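Communiqué de presse
Décembre

Nenura suspend ses postes robotisés de pliage après un défaut de serrage

Nenura a mis à l'arrêt ses 5 postes robotisés de pliage de linge sur le site de Ceswood, à la suite d'un défaut constaté sur la commande des pinces. Personne n'a été blessé. Les clients concernés ont été prévenus.

Le défaut est apparu pendant l'équipe du matin. Sur un poste, la pince est restée fermée après l'ordre d'ouverture et le bras a poursuivi son mouvement avec la pièce. Une opératrice, Aba Ametepe, a actionné l'arrêt d'urgence. Le contrôle des journaux a montré que la force de serrage avait dépassé la consigne de 90 newtons sur plusieurs cycles, sans déclencher d'alarme.

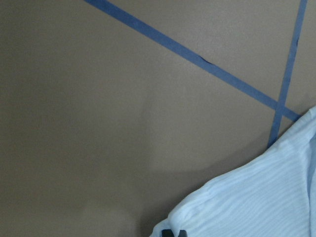
Pliage robotisé sur le plan de travail, avec repères en ruban adhésif bleu. Photo : Nenura

L'origine est une mise à jour du logiciel de commande fourni par Tadell. Elle désactivait la surveillance du capteur d'effort au redémarrage. La version précédente a été réinstallée. Chaque poste devra effectuer 1 000 cycles d'essai sans écart avant sa remise en service.

« L'alarme aurait dû arrêter le bras avant l'opératrice. Nous ne redémarrerons pas tant que ce point n'est pas réglé », déclare Kwame Ofori, directeur technique de Nenura.

Le pliage est assuré à la main pendant l'arrêt. Les 400 articles traités le jour de l'incident sont en cours de contrôle et toute pièce abîmée sera remboursée.

Contact presse : Mansa Antwi, service communication, Nenura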